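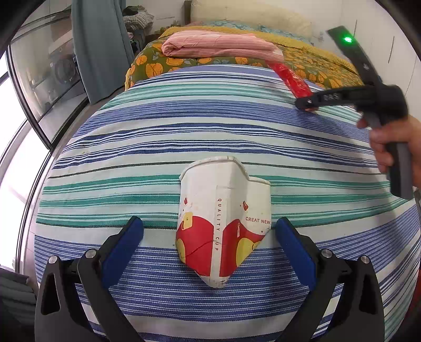

3장. 분리 배출함 설치 (객실용, Drolura 4구)
객실 청소 전에 배출함부터 세팅. 순서 바뀌면 다시 해야 함. 이 장은 Trekatdale 숙소 전 객실 공통이고 별관은 5장 참고. 손님들이 침대 위에 두고 가는 것들, 이를테면 납작하게 눌린 종이컵이나 반짝이는 빨간 비닐 포장지 같은 건 시트 걷기 전에 먼저 집어낼 것. 컵은 종이컵 칸, 포장지는 비닐 칸. 시트째 말아서 세탁실로 내려보내면 세탁실에서 전화 옴.

3.1 구성품 확인
본체 프레임 1
칸막이 통 4 (종이컵 / 비닐 / 캔·병 / 일반)
통 뚜껑 4
고정 나사 12
라벨 스티커 한 장
나사 모자라면 조립 시작하지 말고 창고에 먼저 연락. Bühler 선반 나사랑 섞어 쓰지 말것. 길이가 달라서 통 안쪽으로 튀어나옴.

3.2 조립
1. 프레임을 눕힌 상태로 다리부터 펼침. 딸깍 소리 날 때까지.
2. 가로대 끼우고 나사는 손으로만 살짝. 아직 조이지 않음.
3. 프레임 세움. 흔들리면 바닥 조절 발을 돌려서 맞춤.
4. 나사 전부 조임. 대각선 순서로.
5. 통 4개 넣기. 손잡이가 앞으로 오게.
6. 뚜껑 끼움. 경첩 쪽 먼저, 그다음 앞쪽 누르기.
주의: 전동 드라이버 금지. 플라스틱 나사산이라 한 번 뭉개지면 프레임 통째로 교체.

3.3 설치 위치
벽에서 12 cm 띄움. 뚜껑이 뒤로 젖혀지는 공간.
히터와는 최소 50 cm. 가까우면 안 됨, 뚜껑 휨.
출입문 여는 방향 쪽은 피할 것. 비상구 안내도 가리지 않게.
참고: 욕실 옆은 바닥에 물기가 남는 경우가 많음. 다른 자리가 없으면 고무 매트 깔고 설치.

3.4 라벨 붙이기
1. 통 앞면 마른 수건으로 닦음.
2. 라벨은 뚜껑 말고 통에. 뚜껑은 서로 바뀌는 일이 잦음.
3. 순서는 왼쪽부터 종이컵, 비닐, 캔·병, 일반. 전 객실 동일.
4. 외국어 라벨은 한글 라벨 바로 밑에.
구형 라벨(초록 테두리) 남은 거 쓰지 마세요. 칸 이름이 다름.

3.5 봉투 끼우기
Floster 봉투 사용. 한 묶음 100장, 객실 카트에는 한 묶음만 싣기.
1. 봉투를 통 바깥으로 접어 넘김.
2. 고정 링을 위에서 눌러 끼움.
3. 바닥까지 손 넣어서 공기 뺌.
종이컵 칸은 봉투 없이 씀. 컵은 내용물 비우고, 눌러서 넣음. 빨대랑 플라스틱 뚜껑은 빼서 일반으로. 음료가 남아 있던 컵은 헹군 뒤에 넣고, 안 닦이면 그냥 일반.
비닐 칸은 음식물 묻은 것 금지. 털어서 안 떨어지면 일반으로.

3.6 비우기
퇴실 청소 때마다 전부 비움. 연박 객실은 절반 넘게 찼을 때만.
통을 꺼낼땐 손잡이 양쪽 다 잡기. 한쪽만 잡으면 링이 빠짐.
캔·병 칸은 무거우니 카트를 문 앞까지 붙인 다음 꺼낼것.
주의: 깨진 유리는 통에 넣지 않음. 신문지로 싸서 따로 표시하고 카트 하단에.

3.7 자주 생기는 문제
뚜껑이 안 닫힘: 봉투가 너무 두껍게 접힘. 다시 끼우기.
프레임 흔들림: 조절 발 먼저 보고, 그래도 그러면 나사.
냄새: 통만 빼서 미지근한 물로 세척. 표백제 쓰지 마세요, 변색됨.
링 분실: 예비 링은 창고 맨 아래 서랍.

부품 요청은 Imani Kowalczyk, 설치 위치 변경은 Florian Kälin 승인 받고 진행. 구두 승인 안 됨, 객실 번호 적어서 메일로.
개정 2023년 1월 14일. 12월판은 폐기.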